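Open House at the Zodo Robotics Club

I almost skipped the Zodo open house because parking over there is awful, and I'm so glad I didn't! The student club has two rooms at the end of the hall now (last year they were squeezed in next to the copier), and when I walked in there were already people crowding the benches.

Sharada Iyengar, a second-year, took me straight to the board task, which is what her team is entering in November. The arm has to bring a blue plastic part over to a gray board and get it into the boxy holder on the right end. Sounds easy, right? The fit is snug, and the part has these long thin strips and little steps on it, so you can't just shove it in. She's been at it for weeks and still talks about it like it's a new puppy. 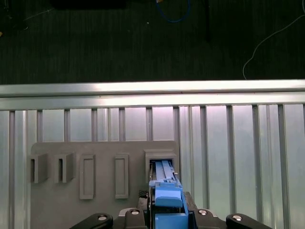

Her teammate Vratislav does the practice log, and he showed me the notebook - up to 200 tries in a good week, with a lot of grumpy notes in the margin. I asked if I could have a go at driving. They let me! I was terrible. My first approach came in way too high and my second one I'd rather not discuss.

After that I wandered next door for the Allia line-follower races, where a kid of maybe 10 beat two grad students and did a full lap around the room to celebrate. Snacks were gone by then, so eat first if you go. Yamuna Mudaliar has the sign-up sheet if you want to help out at the November meet.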